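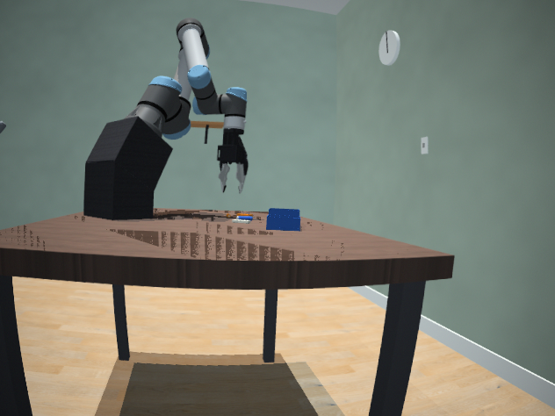
図書館の返却期限は、もう少し長くていいと思っている。

私の住む町の図書館では、本の貸出期間は二週間で、延長は一回だけできる。予約が入っていれば延長はできない。借りられるのは一人9冊までである。全国的に見て特に厳しい決まりではないし、この規則に腹を立てている人に会ったこともない。ただ、何年も利用しているうちに、二週間という長さが読む本の種類を決めてしまっていることに気がついた。

去年の10月、Boutrosという題の長編小説を借りた。上下巻で、上巻だけで厚さが辞書ほどある。勤めのある平日は、夜に20ページも読めばよいほうだ。二週間で上巻の半分まで進み、延長して残りを読み、下巻に入ったところで期限が来た。予約者がいたのでいったん返し、次に手元に戻ってきたのは年が明けてからだった。登場人物の名前をほとんど忘れていて、上巻の終わりを読み直すためにもう一度上巻も借りた。

こういうことが続くと、人は厚い本を避けるようになる。少なくとも私はそうなった。書架の前で背表紙の幅を見て、これは二週間で終わるかどうかを先に考える。読みたいかどうかは、その次である。新書や薄い随筆ばかりが鞄に入り、それはそれで面白いのだが、選び方としてはおかしい。

図書館の側の事情も分かる。本は共有のものであり、一人が長く持てば、次の人が待つ。人気のある新刊なら、なおさらである。館内の掲示に、ある小説の予約が239件とあったのを覚えている。所蔵は5冊だった。計算すると、全員が二週間で返したとしても、最後の人に届くのは二年近く先になる。この本の貸出期間を延ばせとは、私も言わない。

しかし、棚にある本の大半はそういう本ではない。予約は入っておらず、書庫に下げられる手前で静かに立っている。巻末に昔の返却日の紙が残っている本があるが、最後の日付が十年以上前ということも珍しくない。そういう本を私が二か月持っていて、困る人はまずいないだろう。誰かが必要になれば、そのとき予約を入れてもらい、こちらは一週間以内に返す。それで足りるはずである。

つまり、期限を一律にする必要はない。予約のある本は二週間、ない本は予約が入るまで自動で延長する。この方式をとっている図書館は現にある。以前仕事の都合で一年ほど暮らしたLivadsteadの図書館がそうだった。借りた本に予約が入ると葉書かメールが届き、そこから七日のうちに返せばよい。届かなければ半年まで手元に置ける。私はそこで、植物の図鑑を春から夏の終わりまで借りていた。散歩で見た草を帰宅して調べ、また翌日出かける。図鑑というものは、そうやって季節をまたいで使うものだと初めて知った。二週間の図鑑では、一つの季節の、そのまた一部しか引くことができない。

同じ町の隣の地区にあるPiltholm分館では、さらに延滞の罰則もやめていた。返し忘れた人に貸出停止を科すと、その人は返しに来づらくなり、本も人も戻ってこなくなる、という説明が窓口に貼ってあった。実際にどれだけ効果があったのかは知らない。ただ、返却台の前で謝っている人を見かけることはなかった。私の町では、一日遅れただけで頭を下げている人をよく見る。子どもに「ごめんなさいは」と言わせている親もいる。本を返しに来た子どもに謝らせるのは、どうも気の毒だ。

反対意見として、期限がないと人は読まない、というものがある。これには一理ある。私の家にも、買ったまま開いていない本が200冊近くはないにしても、棚二段分はある。締め切りがあるから今夜読む、という力は確かに働く。学生のころ、試験の前の晩に覚えたことは今でもいくつか言える。

けれども、読むことを急がせるのは図書館の仕事だろうか。急いで読みたい人は、自分で日を決めればよい。手帳に書くなり、早めに返すなり、方法はいくらでもある。反対に、ゆっくり読みたい人が規則の中で時間を作る方法はない。延長の回数が尽きれば、いったん返し、棚に戻るのを待って、もう一度借りるしかない。介護や夜勤で読書の時間が細切れになる人、目が疲れやすくなった人、日本語を学びながら読む人にとって、二週間はかなり短い。同じ規則でも、負担は同じではない。

費用の問題もよく持ち出される。貸出の仕組みを改めるには、管理用のソフトを直さなければならない。私の町の図書館で使っているのはJunbergという古いもので、画面の文字が小さく、職員の方がときどき顔を近づけて操作している。自動延長の設定があるかどうかを窓口で尋ねたら、調べてくださり、後日、機能としてはあるが使っていない、との返事だった。使っていない理由は、昔からこの運用だから、とのことだった。責めているのではない。貸出の決まりは、一度できると見直すきっかけがない種類のものである。

二週間という長さがどこから来たのかも、少し調べてみたが、はっきりしたことは分からなかった。郷土資料の棚にあった古い館報には、開館の年からすでに二週間と書かれていた。そのころは蔵書が今よりずっと少なく、文学全集の一冊を何人もで待っていたらしい。当時は妥当な長さだったのだと思う。今は書庫が足りず、毎年たくさんの本が除籍されている。除籍の理由として多いのは、長いあいだ借りられていないことだという。置き場所に困っている本を、家で長く預かりたいという利用者に貸せない理由が、私にはよく分からない。

仮に全館で変えるのが難しければ、一部の棚から試せばよい。たとえば、図鑑、辞典に近い読み物、上下巻以上の長編、語学の教材。これらだけ貸出期間を六週間にして、一年間様子を見る。苦情が多ければ戻す。それほど大がかりな話ではないはずだ。

先日、図書館の入口の箱に、この内容を短くまとめた意見を入れてきた。用紙の欄が小さかったので、裏にも書いた。回答は掲示板に貼り出されるそうである。今借りているのは江戸時代の川舟についての本で、五百ページほどあり、まだ三章目である。延長は昨日済ませた。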